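Speaker notes: Moving a stage show between houses -- cue data, scenery and the touring plot

Session length is 40 minutes including questions. Slide numbers are on the handout. Skip the section on automation if running late.

Opening

Start with the scope. The talk covers the transfer of a mid-scale musical from its first house to a touring circuit of eight venues. It covers lighting, flown scenery and stage management paperwork. It doesn't cover sound, and it doesn't cover rights or casting. Say so early, as the last audience spent most of the question time on radio microphones.

The show is Kettunen, a two-act musical with a cast of 14 and a band of six. It opened at the Rerneck, which has a deep stage, a full fly tower and a generous dock. Most of the touring houses have less of all three. The show was plotted for the first house only, and the tour was confirmed in November, after the set had been built.

Slide 2: what was in the original plot

Read out the main figures. 112 lighting cues in act one. 200 channels in use across the rig. Flown pieces on 40 bars, counting masking. Then explain that the figures matter less than the dependencies between them. A cue that waits on a flown piece can't be moved without moving the piece, and the prompt book only records the call.

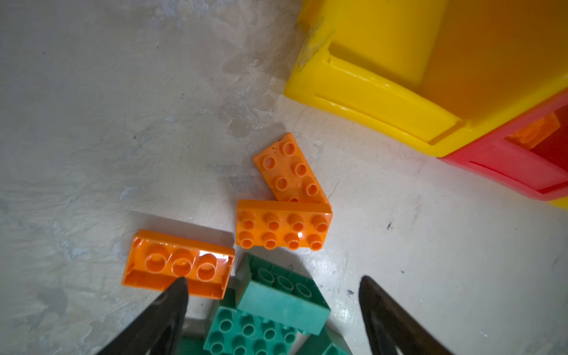 The dependency list was drawn up by the deputy stage manager during the last two weeks of the first run. Each cue was marked as free, tied to scenery or tied to music. Free cues can be retimed by the relighter without asking anyone. Tied cues go back to the prompt desk. Music cues were left alone, apart from the act one finale, where the smaller pit band takes the last chorus at a slower tempo.

Mention that the marking was done in pencil in the book first and only typed up afterwards. People ask about software here. The answer is a spreadsheet.

Slide 3: three versions of the set

Version A is the full set as seen at the Rerneck. It needs a grid height that only two of the touring houses can offer.

Version B drops the rear bridge and replaces the flown staircase with a truck pushed on from stage left. The truck has to be preset before the interval ends, so the act two beginners call is given earlier.

Version C is for houses with no usable fly tower. The cloths are tabbed or tumbled, and the harbour scene plays in front of a single painted drop. The choreography for the harbour number was reset on a shallower stage. Allow a full rehearsal call for this at each change of version, even when the company has danced it before. Spacing goes first, then timing.

Stress that the versions are fixed. Early in planning there was pressure to adapt the set to each house as it came. This gives eight slightly different shows and eight prompt books, and the understudies never learn any of them properly.

Slide 4: allocating houses to versions

Points to make from the slide:

1. Grid height is the first test. Anything under the figure in the left-hand column goes straight to version C.

2. Wing space on stage left is the second test. The truck needs a clear run and somewhere to live during act one. At one house it lived in the scene dock with the doors open, and the draught moved the front cloth.

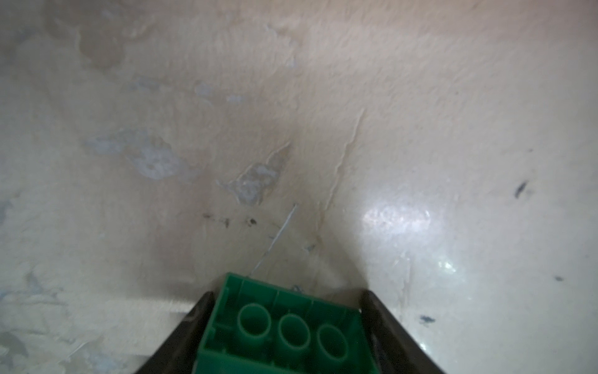

3. Access is the third test. Count the doors between the lorry and the stage and measure the narrowest. The drawings supplied by the venue are often older than the doors.

4. Power comes last. It has never changed the version, only the number of dimmers hired.

Slide 5: the Zodura desk files

The lighting desk software for the tour was Zodura. The first house ran a different desk, so the show file was exported, converted and checked by eye. Conversion kept levels and fade times. It lost follow-on timings and all the cue labels. Re-entering the labels took two evenings and was worth it, as the relighter was working from labels, with the cue numbers used only over cans.

Keep one file per set version, with focus positions stored as presets. Don't keep one file per venue. Venue changes belong in the presets. At the end of each week the file is saved, copied to a second stick and the stick goes in the prompt desk, away from the desk it belongs to.

If asked about backup playback: the tour carried a second desk running in parallel. It was used once, during a matinee.

Slide 6: model box and the shift plan

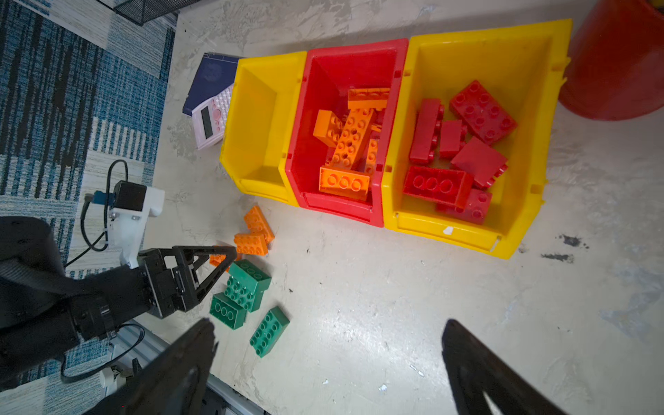
Shift plans for the three versions were worked out at model stage with the crew chief, before any lorry was packed. A scene change is listed by piece, by handler and by destination, and the destination must have room for everything sent to it. Colour is the quickest check on the table. Keep the colours of the pieces the same in all three plans. Changing them between versions caused more confusion on the fit-up than the missing fly tower did.

The hire firm, Grarier, supplied the trucks and the tumbler battens. Their pack list was rewritten to follow the shift plan order, last on stage first into the lorry. Show the before and after lists side by side if the projector is sharp enough to read them.

Slide 7: fit-up schedule

Standard pattern. Lorry doors open at 8 am. Flying and masking before lunch. Floor and trucks after lunch, focus in the evening -- no overlap between focus and floor work, even if the venue offers it. Technical run of the changes the next morning, then the company on stage after lunch for spacing.

Version C saves time on flying and loses it again on masking, so the schedule is the same for all three.

Slide 8: what would be changed

The dependency list should be started in the production week and not at the end of the run. The conversion of the desk file should be tested on a short section before the whole show is exported. The staircase truck should have been built with braked castors from the start -- the wedges worked but were slow to set in the dark.

Questions. Paper copies of the house allocation table are by the door. The blank shift plan can be sent on request.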